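How to Set Up a Sorting Board for Small Children

My grandson Nevzat came to stay with us for a fortnight in February, and by the second morning every toy in the house was under the sofa. I'm not complaining (well, only a little), but it did send me back to something I used to do when I ran the toddler mornings in Brusden, and I thought I'd write it out properly, as two or three of you have asked me for it since.

A sorting board is a flat board with a few shape blocks on it. You put it on a table, sit down beside the child, and the blocks stay on the board while you play. I do like a real wooden one if you can manage it. Ours began life as a bread board and has a nice bit of grain in it, which small fingers love to trace when they've grown bored of the blocks themselves.

What you need

A wooden board, rectangular, with plenty of bare space left over once the blocks are on it. Mine is 400 mm along the short side.
A small handful of chunky blocks in two colours, with a different shape for each block.
A damp cloth and a dry one.
A table at the child's elbow height, or a bit lower.

Getting the board ready

Wipe it over with the damp cloth and dry it straight away, going along the grain. Run your palm round all the edges and give any rough spot a gentle rub with fine sandpaper, then wipe again. Please don't varnish it! I did that once and it slid about like a tea tray on ice. If yours slips even when bare, a square of that rubbery drawer liner underneath will cure it.

Choosing and grouping the blocks

Start with very few. I know it's tempting to tip out the whole tub, but a child of two or three will do far more with a little group than with a heap. Cubes, cylinders and triangular prisms are good plain shapes to begin on, and I always like to slip in a star, as it's the one they reach for and the one they can name to Grandad afterwards.

Push the blocks close together in the middle of the board, one colour down the left and the other down the right, so that they make a neat little square.
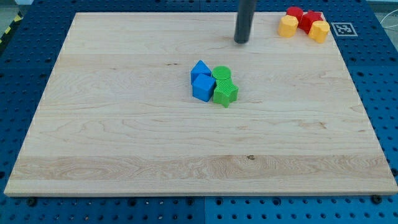 Once they're settled, let the child have a good look before you say anything. Then ask for something easy, such as "Can you find me a blue one?" When that's no trouble at all, ask by shape, and after that put the two together and ask for the green star. My friend Ginevra Marchetti does it the other way about, shapes first and colours later, and her lot got on perfectly well, so do whichever you fancy.

Moving on a bit

When they know the group by heart, slide one block off to a far corner and ask which one has gone for a walk. Or swap two of them over while the child's eyes are shut. Nevzat peeped every single time, bless him, and was terribly pleased with himself for getting it right.

You can also pull the colours apart and mix them up, then have the child put them back as they were. Don't hurry this one. Seven minutes is plenty for a first go, and if they'd sooner build a tower by then, let them build a tower.

Putting it away

Keep the blocks in a drawstring bag and stand the board on its edge somewhere dry, away from the radiator. Ours lives beside the dresser.

Related
Rainy day threading with pasta tubes
Making a soft book from old shirts
A low shelf for a small bedroom
Cempaka Sinaga's no-cook play dough
Mending a drawstring bag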